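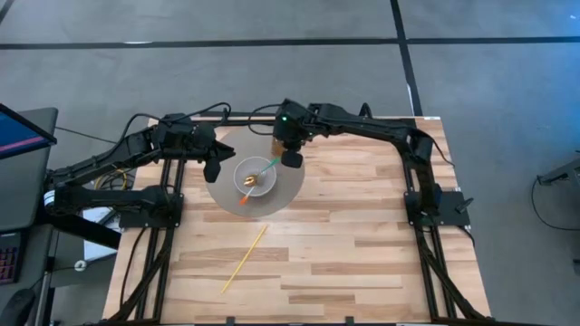 Tableware & Kitchen Talk > Everyday Tables
Thread: Amber faceted tumblers with a plain white bowl - who else is in love with this?
Views: 298

butterdish_blue
Posts: 46

OK so I finally put my amber tumbler out with the white bowl and the round gray mat and I can't stop looking at it! I'd been keeping all the colored stuff for holidays, which seems silly now. The bowl is as plain as they come, the mat is plain, and then the tumbler goes gold whenever there's a light over it.

The table is the light one with the butcher-block strips. I worried that wood this busy would fight with a faceted pattern, but I love the two together. The straw is yellow and I'm keeping it yellow (my sister-in-law votes for clear).

Two things I'd love opinions on. First, is it glass or plastic? It came in a mixed box from the thrift store in Gemmont with no sticker and nothing stamped on the bottom. Second, do you stand your spoons in the bowl or lay them beside it?

oldspoondrawer
Posts: 1078

Gorgeous color. My money is on plastic. We had Avholm tumblers in nearly that same amber and they fooled every guest we ever had. Tap it with a fingernail. A dull tock means plastic, a ring means glass.

Spoons go beside the bowl, on the right. I know, I know, but that's how I was raised and a handle sticking up over the rim bothers me all through supper.

pieplate_tess

Disagree on both! The thicker band at the base looks like pressed glass to me. My Fiore ones have that same heavy foot and they are definitely glass, I have dropped enough of them to know.

And spoons IN the bowl, please. It's an everyday table. I like seeing the handles, especially colored ones.

oldspoondrawer

Plenty of plastic ones have a heavy foot too. They copied the pressed glass molds, that was the whole idea.

pieplate_tess

Fair, but they never get the facets that crisp.

butterdish_blue

I tapped it and got something in between a tock and a ring, so you're both still in the running, haha.
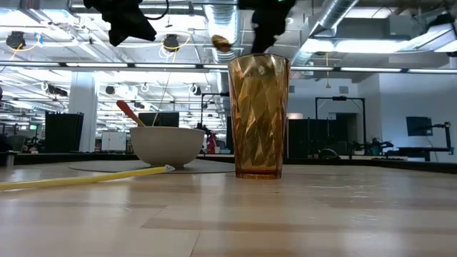 I did try the spoons beside the bowl last night, just to be polite to oldspoondrawer, and it does look tidier. But then the mat has to be bigger, or the handles end up half on wood and half on the mat and they wobble. Mine is wider than the bowl, but not by enough for that. I like having bare table between the mat and the tumbler, so a bigger mat is out for me.

What I really want is more tumblers. I'd be happy with a mismatched set as long as they're all in the brown-to-gold family.

slowcookersunday

Mismatched is the way to go! I have smoke, amber and one green, and everybody in the house has picked a color and defends it.

One caution about the mat. Dark gray shows every grain of rice. I switched to a Rolosik oatmeal one and I'm much happier. It hides crumbs till I get around to them.

oldspoondrawer

Oatmeal under a white bowl is going to look washed out. Keep the gray. Shake it out over the sink and you're done.

slowcookersunday

You do not have toddlers, I can tell.

pieplate_tess

Gray gets my vote too. And the straw stays yellow.

hallway_hutch

New here, hi! Does anybody wash this kind of tumbler in the dishwasher? I've got a pair from my aunt and I'm scared to try.

oldspoondrawer

By hand, with lukewarm water and a soft bottle brush. Go up and down along the facets, and dry them upside down on a towel. Our plastic ones went cloudy after one winter in the machine.

pieplate_tess

Mine go on the top rack and come out fine. But they're Fiore, and newer. With your aunt's I'd go by hand.

butterdish_blue
Update for everybody who voted:
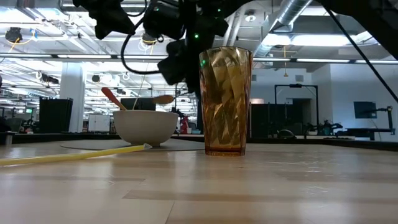
Gemmont, December 13, 2022

I'm sticking with spoons in the bowl. The wooden one goes on the tumbler side, the red-orange handle leans off to the left, and I think the wood looks so good near the amber! Sorry, oldspoondrawer - your way is neater, and I'll use it when my mother comes.

Gray mat stays. Yellow straw stays, on the left where I can grab it.

Still no answer on glass or plastic. The lady at the thrift store says another box of kitchen things is coming out in January, so I'll be there early with my fingernail ready.

hallway_hutch

Washed my aunt's pair by hand, both survived. If you find a third amber one in that box and don't want it, send me a message!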